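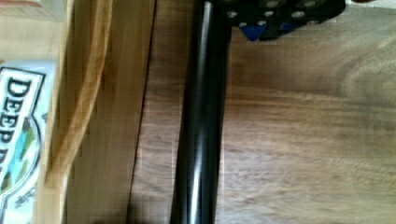 Varilla negra y pieza perforada sobre superficie de madera oscura.

Informe de avance – Restauración del mobiliario de la biblioteca de Vuddale
Segundo periodo. Responsable técnico: Urho Keskinen
Imprimir | Enviar por correo electrónico

1. Estado general

Los trabajos avanzan conforme al plan revisado, con una desviación de dos semanas en el tratamiento de superficies. La desviación procede del suministro de goma laca, que el proveedor Kemppainen entregó en noviembre en lugar de octubre. No afecta a la fecha de cierre del proyecto.

El presupuesto ejecutado en el periodo asciende a 3758 euros. Incluye consumibles, transporte de las estanterías bajas al taller de Flanby y análisis de adhesivos. La mano de obra se imputa en partida separada y figura en el anexo B.

2. Trabajos realizados

2.1. Inventario. Se ha completado el registro de las 108 piezas del fondo antiguo: mesas de lectura, sillas, atriles, ficheros y estanterías. Cada ficha recoge dimensiones, especie de madera, tipo de ensamble, intervenciones anteriores y estado de conservación en una escala de uno a cinco. Las piezas con valoración cuatro o cinco pasan a intervención prioritaria.

2.2. Desinsectación. Tratamiento por anoxia de los lotes A y C. Las trampas instaladas después del tratamiento no registran actividad de anóbidos. El lote B permanece en cuarentena – la humedad relativa de su sala sigue por encima del valor fijado en el pliego.

2.3. Consolidación estructural. Se han desmontado y reencolado 25 sillas con cola animal. En cuatro de ellas los travesaños habían sido fijados en una reparación anterior con adhesivo de acetato de polivinilo, cuya retirada mecánica resultó lenta. Se recomienda prever más horas para este concepto en el lote B.

2.4. Superficies. Ensayos de limpieza sobre tres tableros de nogal. La mezcla acuosa con quelante al 2 % eliminó la suciedad superficial sin alterar el barniz original. El disolvente propuesto en la memoria inicial producía blanqueamiento en las zonas de borde y queda descartado.

3. Incidencias

Dos cajones del fichero mayor presentan fondos sustituidos por tablero contrachapado moderno. La empresa Stiltwood ha presupuestado su reposición en madera maciza. El importe no estaba contemplado y se solicita autorización para cargarlo a la partida de imprevistos, cuyo saldo es suficiente.

La climatización de la sala de cuarentena se detuvo una noche por fallo del cuadro eléctrico. Los registradores muestran una subida de humedad hasta las 6:40, sin daños apreciables en las piezas.

4. Próximo periodo

– Tratamiento del lote B, una vez estabilizada la humedad.
– Acabado de los tableros de nogal.
– Reposición de herrajes de los atriles, pendiente de la muestra de fundición.
– Entrega del borrador del plan de mantenimiento a la dirección de la biblioteca.

Se solicita el desembolso del segundo plazo según el calendario del convenio. Los justificantes de gasto se adjuntan en el anexo A.

Compartido 2 veces

Contacto: oficina técnica del proyecto, Vuddale | Todos los derechos reservados | Volver arriba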